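Speaker notes: Keeping a two-arm cell in service
Clostmont site, maintenance session, 23rd July
Speaker: Colette Carré. Questions on wiring to Calum Tosh.

Opening (slides 1 to 3)

Welcome the group and introduce Calum. State the scope: one cell, two arms, phone placement into round holders. The Vurkside cells share the same frame but have their own service sheet, and they are not covered today.

The service log for this cell now stands at 3,108 completed cycles. The cell is inspected every 1,000 cycles, and the third inspection was carried out in May. The interval was agreed with Graltberg when the cell was handed over, and it should not be extended without written approval.

Daily checks (slide 4)

The operator on the first shift is responsible for the daily check. Both arms are to be parked and powered down before anyone reaches over the front rail. Base bolts are checked by hand for movement. Cable loops are followed from the base to the wrist, with attention to the point where they pass over the wrist joint. A loop that has tightened is to be reported even if the arm still moves freely.

Pause on the next slide and allow the group time to look at it before continuing.
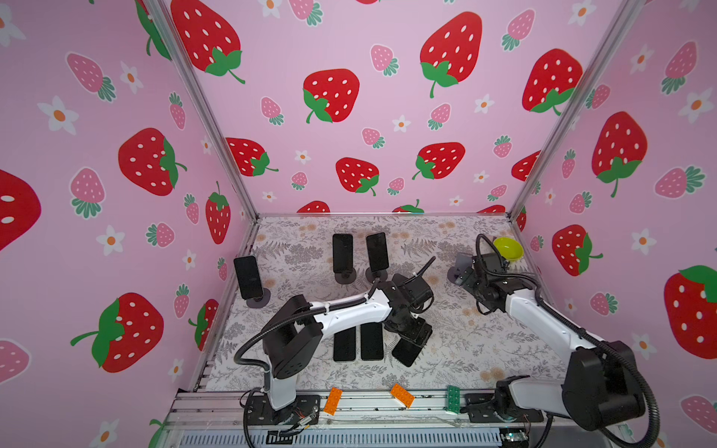 Setup and Alignment

Point out the two arm bases at the front rail and the upright phones toward the back of the mat. The left gripper has a phone held at an angle, and the right gripper is above an empty holder. Explain that holder positions are taught with the holder empty, one arm at a time, and that the other arm stays parked until the position has been saved.

The patterned mat and wall panels are part of the setup record. If a panel or the mat is replaced, the record must show the date and the pattern used. Calum approves the change before the cell returns to service.

Draw attention to the debris along the front rail. The rail is cleaned with a soft brush and a vacuum. Compressed air is not permitted, as it drives particles into the joints and toward the circuit board at the lower right.

Cable and gripper repair (slides 6 and 7)

Cable ties on the forearm are cut and replaced whenever a cable is changed. They are never reused. Leave enough slack for the wrist to turn through its full range, and move the joint slowly by hand before power is restored.

Gripper fingers are ordered from Chrysikopoulos under stock number 583. Replace both fingers together and repeat the holder teaching afterward. Stock number 570 is the earlier finger and should be returned to stores if found.

Closing (slide 8)

Ask for questions. Refer any request concerning spare arms to Colette after the session. Attendance sheets are to be signed before leaving the room, and copies of the daily check form are on the table by the door.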